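Ratadgate cell – progress report to Plillwood, December
Prepared by Parveen Bukhari
Copy: Haris Kazmi

Quick one this month, sorry, we're flat out before the shutdown. Finance has the spend sheet already. This covers the arm, the gripper, the sim cell and what's still owing.

Where we're at

Arm is back on its program. Gripper serviced, fingers off and on again, zero redone. Sim cell rebuilt to match the changes, so we can try a setting there before anyone touches the hardware. That was the main thing you asked for in the last review and it's done, bar the bits listed further down.

Cycle counter read 2,001 when Haris pulled the fingers. Service interval in our own schedule is shorter than that. We ran over, my call, won't happen again – there's a reminder in the shared calendar now and a label on the controller door.

Gripper

Main job of the month. Open width had drifted between the sim and the real unit, so approaches that looked fine on screen were coming in tight on the floor. Haris went through the finger model and reset the open and close limits, then the approach height. He's working from the wrist view for most of it, fingers open, well short of the part. Slower than the overview but you catch a bad angle early. 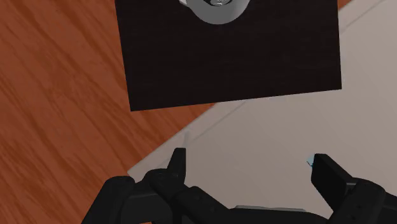
Limits are now in one file instead of three. Sounds minor, isn't. Half of November went on chasing a number that had been changed in one place and not the others. Anyone editing it has to put their initials and a line saying why.

Finger bolts on the real unit: torqued, paint marked, checked again Monday. No movement. Spare set of fingers ordered through Karagiannis, quoted lead time 12 days, not here yet. If one goes before they arrive we're down, no way round that.

Sim cell

Layout redone from scratch. Pedestal, table, arm mount all re-measured and re-entered. Old layout had the base sitting off to one side by a fair bit and everyone had been quietly correcting for it in thier own scripts. Those corrections are out now, which broke a few things for a day or two. Fixed.

Collision check runs on every change. 213 test moves in the set, 140 written this month. All pass on the current layout. Nine of the older ones failed first go, all of them wrist moves from when the base was wrong, and have been rewritten.
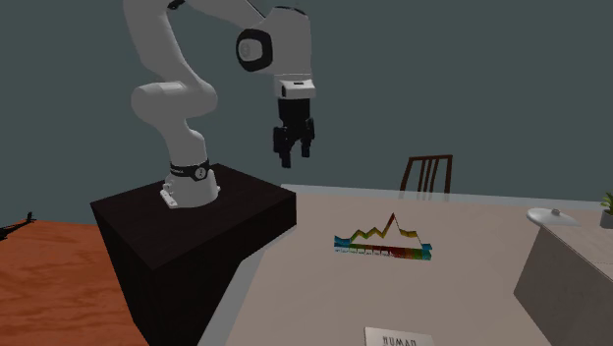 Home pose also changed. Arm now parks higher, with the gripper well clear of the table, after Parveen (me) clipped a fixture coming out of home on the real cell. No damage, bit of a scuff. Same pose is loaded both sides so what you see in sim is what you get at startup.

Maintenance routine

Written up, two pages, taped inside the controller door and on the shared drive. Weekly: wipe down, cable check at the wrist, listen to the joints on a slow jog. Monthly: finger bolts, base bolts, backup of the controller. Base bolts were not on the old list at all.

Backups go to the Tolovov drive. Tested a restore once, took most of an afternoon, worked second try. First try was the wrong firmware version – note added to the sheet.

Still owing

Spare fingers, as above.
Wrist cable. Sheath is rubbing where it passes the flange, have sleeved it for now, want a proper replacement in the new year.
Second person trained on the zeroing procedure. Only Haris can do it at the moment. I've sat in on it once and will do the next one with him watching.
Payload settings in sim still the defualt. Low risk at the speeds we run but needs doing before we go faster.

Money

On budget except freight, bit over. Not asking for more. Would like to move the unspent training line across to cover the wrist cable, if Plillwood is OK with that – need a yes or no before we place the order in January.

Next report end of January. Ring me if anything is unclear, email is hopeless this week.

Parveen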